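Notebook, wet textiles bench
19 February 2025

Color bleed, scarlet cotton jersey, second wash series

Carried over from January: the first series gave too much scatter to say anything about the fixing agent. Kyrylo went back through the sheets and found two causes. The bath volume was set by eye, and the specimens went into the bath with different hold times after wetting out. Both are now fixed in the procedure. Old results stay in the binder but should not be averaged with these.

Cloth is the Skasar jersey, single lot, cut across the full width so that edge and center are both represented. Load is 454 g dry per run, made up with undyed ballast from the same mill. Small specimens, each stitched to a strip of multifiber along one short side, are cut from the dyed piece and numbered in pencil on a sewn tape. Marker ink moved in the first series and stained two of the strips.

Bath for the small specimens is 555 ml, measured, demineralized water plus the standard powder. The powder is from the Mansour tub. The old tub has caked and should be thrown out. 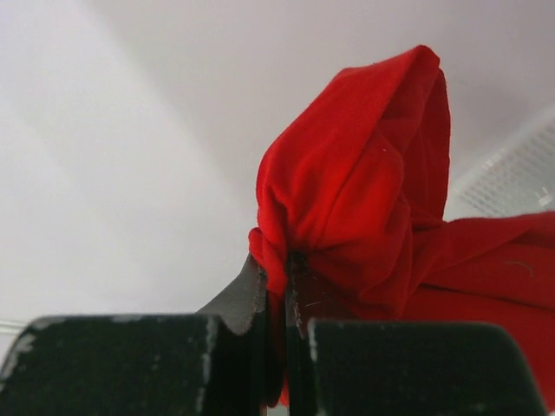

Hardness was left out of this series on purpose. Rawan wants it as a separate variable once the baseline holds, and I agree. Tap water here changes from week to week and we have no record of it before the new meter came.

Runs

Run A, no fixing agent, warm. Liquor pink at drain, visible through the sight tube. Cotton band on the multifiber clearly stained, nylon slightly less, acrylic and polyester close to clean. This matches what the dye class should do.

Run B, fixing agent at the supplier's low dose, warm. Liquor paler than A by eye. Cotton band improved by one half step on the gray scale. Two readers agreed on all but one specimen, and that one was settled by a third reading under the booth light after a break.

Run C, fixing agent at the high dose, warm. No further gain on cotton that I can separate from reader error. Hand of the cloth is stiffer. Shade has moved slightly toward blue, measurable on the instrument and just visible side by side with the control.

Run D, as B with salt at 3000 mg/l in the rinse. Kyrylo's idea, from something he did at Tedbridge. No difference from B. Not worth repeating unless somebody has a reason.

Run E, as B, cold. Lost. The timer was set on the wrong bath and the specimens stayed in overnight. Entered here so the numbering makes sense.

Notes on liquor readings

Absorbance of the drained liquor is a better number than the gray scale for ranking A, B and C, but it only tells us what left the cloth. It says nothing about what lands on the neighbor. Need both. The filter paper sheds fibers into the cuvette if it is not rinsed first – reading drifts upward and looks like dye. Rinse paper twice, discard both rinses, then filter.

Cuvettes: use the glass set. The plastic ones have picked up a tint that does not come off with alcohol.

Drying

Specimens were air dried flat on mesh, multifiber side up, stitching opened on three sides so that the strip touches the dyed cloth only at the seam. Hanging is allowed in the method, but wet jersey stretches under its own weight and water collects along the bottom hem. With a loose dye that gives a dark line at the hem and a false stain on anything touching it. Ballast can hang. Dyed specimens cannot.

Room humidity was not logged for Run A. It was logged for the others and stayed inside the limits. The log sheet now sits with the balance sheet on the same clipboard.

Dimensions were taken before and after with the steel rule, along the wale and along the course. Length came in more than width, as expected for a knit. I have not plotted it. The figures are on the run sheets in case Westasska asks again about shrinkage.

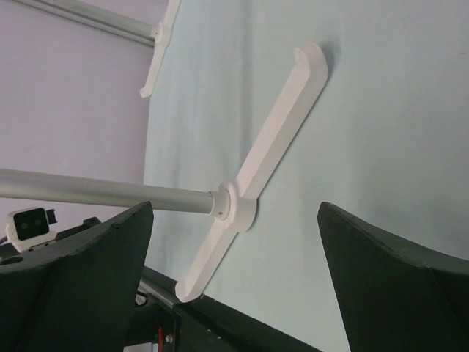 To do

Repeat Run E with the correct timer.

Repeat Run B with five specimens and a different reader order. If the half step on cotton survives, treat the low dose as the working dose and drop C.

Rawan to draft the hardness series: demineralized, medium, hard, all at the low dose. Bath volume and load unchanged.

Ask Skasar whether the jersey had a softener in the final rinse at the mill. A cationic softener would compete with the fixing agent and could explain why the high dose does so little. If they cannot say, we strip one piece and run it next to an unstripped one.

New multifiber roll is in the second drawer. Do not mix rolls within a run. Write the roll number on the sheet before cutting.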